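Progress report to the Hemon Fund: pediatric swallowing and reflux follow-up study
Prepared by Nataša Georgiou, May 7, 2022 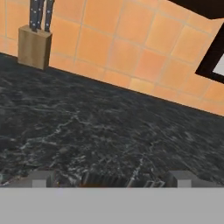 The short version is that enrollment is fine, the data are usable, and I am less convinced by our main idea than I was when we applied for the money. I would prefer the Fund hear this from me now than read it between the lines of a final report.

Enrollment and follow-up

We have enrolled 136 children with long-standing reflux symptoms across the two clinics, Brunel and Shen. Of these, 93 have finished the six-month visit with both the symptom diary and the pH-impedance study in hand. Another 11 have left the study. Most of those families moved or stopped answering calls, and a few told us plainly that they did not want a second overnight tube. I can't blame them. The rest are still inside their follow-up window.

The Shen clinic started late and it shows. Their paperwork is good but their six-month visits are bunched at the end of the period, and I don't want to draw any comparison between the two sites until those are in. The last report included a chart that did compare them. I have dropped it from this one. The gap it seemed to show has shrunk as more Shen families have come through, and I expect it will go on shrinking.

The symptom score

The grant was written on the idea that a short parent-completed score could stand in for repeat testing in children who are already on treatment. We said that a falling score would track falling acid exposure closely enough for a doctor to skip the second study.

So far I don't see it. Scores fall in nearly everyone between enrollment and six months, including children whose second study looks much like the first. Parents get used to a cough. Children grow, eat differently, sleep through. Some families want to please the nurse who has been kind to them. All of that moves the score and none of it tells us what is happening in the esophagus.

There is a weak link in the older children, who can answer for themselves. I have been asked whether we might present this as the headline finding. My answer is no, for the time being. We did not plan to split the group by age, the older group is small, and I have seen too many results of this kind disappear when somebody else tried to repeat them. It belongs in the report as something to look at again, with a proper plan written beforehand.

The diet arm

At the November meeting the Fund agreed to let us add a small diet arm, with thickened feeds for infants and meal-timing advice for the older ones. Uptake has been polite and patchy. Families accept the leaflet and then feed their children the way they always have, which is what the dietitian warned us would happen. The food diaries have long gaps, and the entries filled in just before a visit look suspiciously neat. I would not put weight on any result from this arm, good or bad. My suggestion is that we finish the families already in it and add no more.

Stellovum

The Fund asked for a view on Stellovum, the software that marks reflux events on the impedance tracings. It is fast, and the technicians like it. Its marks agree well with our two readers on long, obvious acid events. On weakly acid events and in infants it does badly, and those are the cases where a reader's time goes in the first place. It also marks swallows as reflux more often than I am comfortable with - one tracing had a whole mealtime marked up as one event after another.

The vendor has offered an updated version and says these problems are fixed. Perhaps they are. I have asked to run it on tracings our readers have already scored, without the vendor seeing the scores first. We are waiting for a reply. Until that is done, every tracing in the study will go on being read by two people, and the reading costs in the budget should stay as they are.

Safety

There have been no serious events tied to the study procedures. We had nosebleeds at tube placement, all brief, and three tubes that came out overnight and had to be placed again or given up. One child was admitted with a chest infection during follow-up. The outside reviewer judged it unrelated, and having read the notes I agree.

Money

Spending is a little under plan, for the dull reason that the Shen coordinator started late. It should not be read as a saving. Catheter prices have gone up, and over the remaining visits I expect the difference to be used up. I am not asking for more at this point.

What we plan to do next

Finish the six-month visits at both clinics. Close the diet arm to new families. Test the new Stellovum version against scored tracings if the vendor agrees to our terms, and drop the matter if they don't. Write the analysis plan for the final data and lock it before anyone looks at the full set.

One decision is needed from the Fund. The original agreement promises a "validated score" for use in clinics by the end of the grant. I don't think we can deliver that and I would like the wording changed to an assessment of whether the score works. The study is still worth finishing on those terms. Clinics are already using scores like this one to put off testing, and a well-run study showing that they should be careful would be of some use to them. Please let me know whether the change can be made by letter or needs a full amendment, as the Brunel ethics office will want a copy either way.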